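Tue 30 March, Clurkbridge robotics club, bench notes

Right, picking up where I left off. The lamp has been driving me round the bend all term, so this week I finally wrote down which way the shade points before we started (down at the table, arm bent, clamp left alone). Please don't nudge it! Half the February runs are useless to us for exactly that reason.

Task for the Kedmont heat is still "sort the supper": crayfish into the bowl, tomatoes stay in their box. Razia Butt wants us to do the tomatoes as well, and I said let's get the crayfish right first. She's probably going to win that argument.

Log stands at 2,052 tries since we began, almost 600 of them with the new fingertips. I love the pointed ones for claws, they get in between the shells so nicely, but I'm nervous about them near anything soft. Might try a slower close (Razia has a setting she calls Tranano, no idea why, ask her).

Left arm still feels a touch stiffer than the right when I move it by hand. Two things to check: the shoulder joint, and whether the cable is pulling. Paracha sheet has the numbers for both arms, page two.

Crumbs on the mat, so wipe it before the next go. Also need to decide if stray bits of shell count against us. The rules don't say and I've emailed.

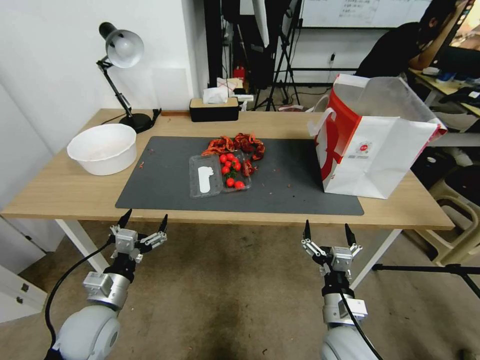
Crayfish, tomatoes and the bowl on the left, with both grippers at the near edge of the table.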